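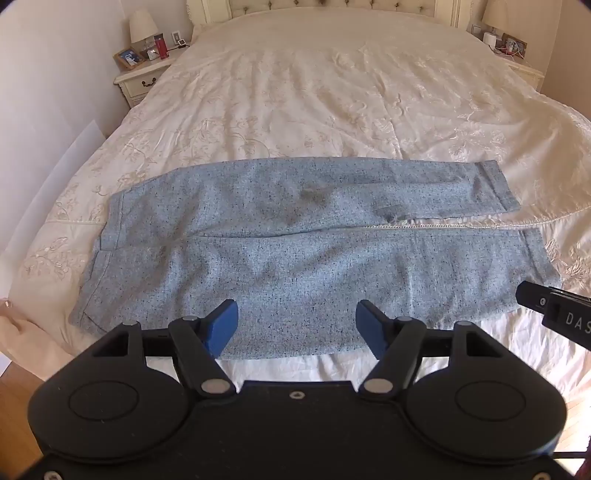

Furkley open house puts trousers on the bed and grippers in your hands

I went along to the Furkley open house on Tuesday, September 8, 2026, mostly for the free coffee, and ended up spending most of my afternoon in a bedroom watching people fold trousers. Speckled gray-blue ones, on a fancy ivory bedspread with flowers all over it. My grandmother would have shooed the lot of us out!

The idea is simple enough. You hold the black gripper with the blue fingertips, you pinch and lift the cloth with it, and the recordings go toward teaching a robot to do the same chore. Wyn Maddocks, who ran the session, told us the team wants 3,000 folds on file before the project moves on to shirts. Each visitor got 17 minutes (I asked why 17 and got a shrug).

I was hopeless at it. Trouser legs slide on satin, and with two fingers you have to pick your spot and commit - no smoothing things flat with your palm. A retired tailor in my group got a decent fold on her second go and was very gracious about mine.
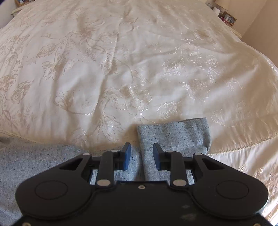
Next visits

Furkley says 40 people came through during the day, and there's already talk of another open house in May. Maddocks would like to try towels and pillowcases by then. Sign-up is at the front desk on Trujillo Street, and kids are welcome with an adult.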